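Every trade show season I get the same pitch. A brand will sponsor a booth, hand out seed packets, plant a tree for each badge scanned, and call the whole thing marketing with a conscience. I remain unconvinced.

Take the spring campaign Brodby ran in Stutport. It promised 100 trees and collected 2324 email addresses. I asked the agency, Enis, where the trees went. I got a slide deck. The addresses, I noticed, were put to work within 20 minutes, starting with mine. 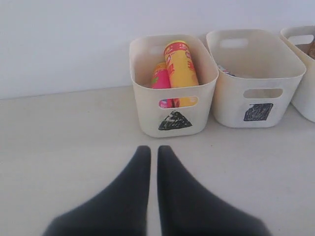 Last updated: July 3, 2023

Defenders say awareness counts for something. Maybe it does, but no one I've asked can tell me how they measure it. Enis cites a survey in which 33 visitors said they felt "closer to the brand." Closer than what? They had just been given free lemonade.

I would rather see a company spend the booth money on the dull stuff — freight, packaging, the heating bill — and then publish the receipts. Mwakyusa did a version of this last September, with a plain one-page list of what it had cut and what it hadn't. It won no awards. I read it twice, and I still have questions about the freight numbers.

Contact | © 2023 | Back to top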